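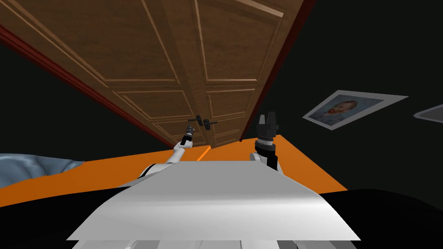

I'm in a college robotics club and we have entered the simulated round of the Peixoto schools and colleges challenge. Our entry is called Murka, a two-armed robot that has to get to a door and work the handle, all inside the Horard simulator. We can't judge how far the hand is from the door. In the main view the left gripper points at the black lever and looks nearly close enough to touch it, but the whole view is so tilted that you can't tell near from far. When we drive it by hand, people stop short or keep pushing the arm on past where the handle should be.

We thought the wrist views would sort this out. We have one for each hand and show them in a small panel beside the main one.

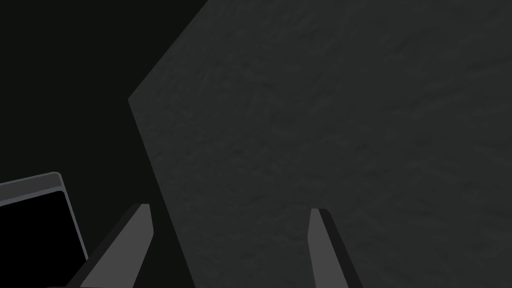 The trouble is that we spend most of a run looking at wall with them. A grey surface with a bit of grain on it gives you nothing to line up with, and by the time the door comes into the wrist view the hand is usually at the wrong angle for the lever. We have recorded 200 runs with a person driving, and want 300 before we train anything, but I don't want to collect another hundred if the set-up is wrong.

Questions:
Should we move the main camera so it is level, or leave it tilted?
Is there a usual way of showing distance to the driver?
Should we throw away the runs where the wrist view is mostly wall?

One more from the main view, in case the angle matters:

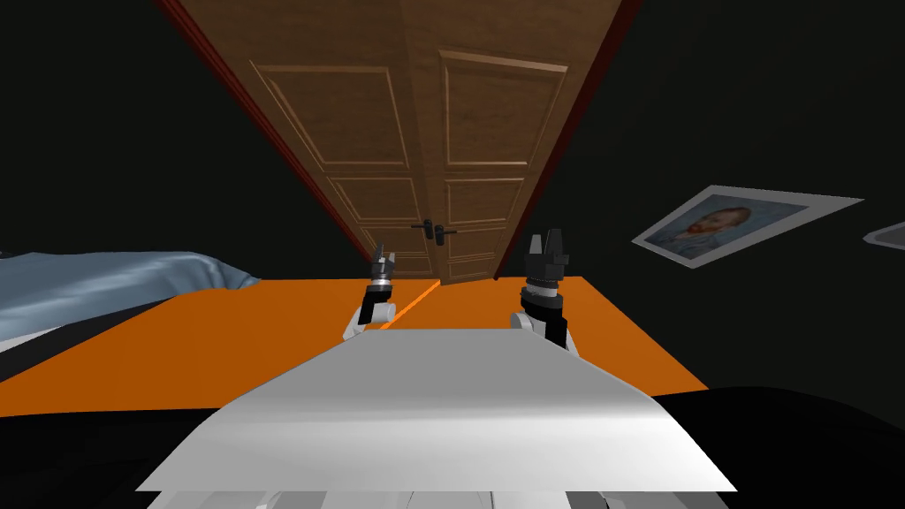

Both grippers open and upright, double door beyond the table

Posted September 5, 2022

3 replies

Reply 1 (marked as helpful)

Check the rules before you move the camera. Some contests fix the main view and you lose the run if you change it. If yours is fixed, leave it alone and train on what you will be tested on. A model doesn't mind a tilted picture as long as it is always tilted the same way. Your drivers mind, so give them a second window with a level view that is for driving only and is not saved with the data.

For distance, print the number. The simulator knows where the gripper is and where the handle is, so show the gap between the two in the corner of the driver's screen and update it as the arm moves. We did this in our club and the pushing-past problem mostly went away - the new members were driving as well as the old ones after an afternoon. Again, don't save the number into the images or your model will learn to read it and you won't have it on the day.

On the wall runs, I would keep them if the driver got to the handle in the end. Finding the door again from a bad view is something the robot has to learn too. Throw out the ones where the driver gave up, and the ones where the arm sat still for a long time at the start.

Also decide which handle you are going for. There is one on each leaf in your last picture, right down by the seam, and if half your drivers use one and half use the other you have two small sets of data in place of one decent one.

Reply 2

just get more data, 300 is nothing

Reply 3 (from the person who asked)

Thanks, that's useful. The rules do fix the main view, so we'll leave it. I have added the distance readout and it took 4 lines, so I feel a bit silly. I've also asked everyone to bring the arm in more slowly and to stop once the door shows in the wrist view, then turn the hand before going any further.
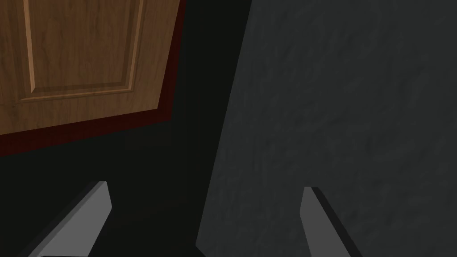
We are going for the left leaf only from now on. I went back through the old runs and the choice of handle was all over the place - people had picked whichever arm they liked driving. I'm sorting them into folders by leaf and will see how many are left. Putidik, the other club at our college, have the same task and used the right arm throughout, so we may compare in January when both sets are finished.

Still not sure about the long pauses at the start. Is it all right to trim them off, or does the whole run have to go?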